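Notebook, Winden hand-held grippers, July 2021

Subject: left unit, jaw not opening fully after a pinch on thin material. Table-clearing task.

Background for whoever picks this up. We have two hand-held grippers in use, left and right, same linkage, same blue pads. Finger opening is logged from the encoder at the root of the linkage, and the arm policy is trained on that value. If the logged opening and the real opening disagree, the recordings are no good, and we don't find out until the arm closes on nothing or crushes something. That is what Fraser ran into on the bench arm on Friday. It closed on a carton, reported a grip, lifted, and left the carton behind. Log said 60 percent open. Fingers were visibly wider than that.

First assumption was the policy. Fraser Galbraith replayed the same command sequence open loop, with no policy in the path, and got the same disagreement, so the policy is cleared. Second assumption was the Virix encoder board. Swapped it with the spare. No change. Swapped the original back in and labeled the spare as good.

Then went back through the hand-held recordings, looking for the point where the left unit begins to drift. Set of 102 episodes. The early ones are clean: every episode starts and ends at full open and the two values match. Later on, the end value stops coming back to 100. It comes back to a bit less, then less again, and the steps nearly always follow an episode with paper or film in it. Rigid items do not do it. Bowls and cartons pass through with no offset at all.

Took the left unit apart on the bench. Findings:

Encoder magnet glued to the shaft as per drawing. Glue line cracked on one side. The magnet can be turned by hand with moderate force and stays where it is put. This is the fault.

Left pivot screw tight. Right pivot screw took a little under a quarter turn before it seated. Not the cause but it adds play.

Pads fine. No lift at the corners.

Return spring measured against the one in the right unit, no difference worth writing down.

Explanation as far as I have one: with a thin item the fingers go all the way to the hard stop, pad against pad, and the operator keeps squeezing because there is no feel of anything in the jaw. The shaft stops dead and the load goes through the linkage. With a carton the item takes up the load before the stop is reached. Each hard stop shifts the magnet slightly. Magnus Morrison does not agree and thinks the glue was bad from the start – the batch from Dvořáček was opened before it got to us. Both could be true. Checked the right unit for the same crack and found none, but it has done much less paper.

Reference still below, for the type of grasp I mean.

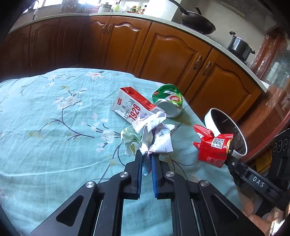
Left unit on crumpled paper, red snack package in the second gripper.

The paper is only partly pinched at that point and there is still a narrow gap between the pads. From there to the stop is a few millimeters of travel, and most people cover it fast. The carton and the can are the easy part of this task. The pile of paper and wrappers is where I would expect the damage to be done.

Repair: old glue cleaned off, magnet reset in a keyed cup that Magnus turned this afternoon, set screw added. Pivot screw retorqued with thread locker. Cycled on the bench rig, 3000 closures to the hard stop with nothing in the jaw. Zero checked at the start and at the end, and the offset is below what the encoder can resolve. That covers the cup. It says nothing about how the glued version on the right unit will hold up, so the right unit gets a cup too before it goes out again.

Data: episodes after the first step are pulled from the Grerkesen set until someone decides whether the offset can be corrected. I think it can for most of them, provided the episode has a full-open moment at both ends. Where the step falls in the middle of an episode I would throw it out – no way to tell which side of the grasp is wrong.

Changes from today: full-open and full-closed check before every session, both units, values written on the sheet. If full open reads under 98, stop and tag the unit. Ease off when the pads touch.

Still open: a soft stop in the linkage (Fraser has a sketch, needs a rubber that will not creep), and a check in the recorder that refuses to start if zero is off. Magnus to ask Dvořáček for the date on the glue. Carton grasp on the arm to be repeated once there is clean data to train on, probably not before September.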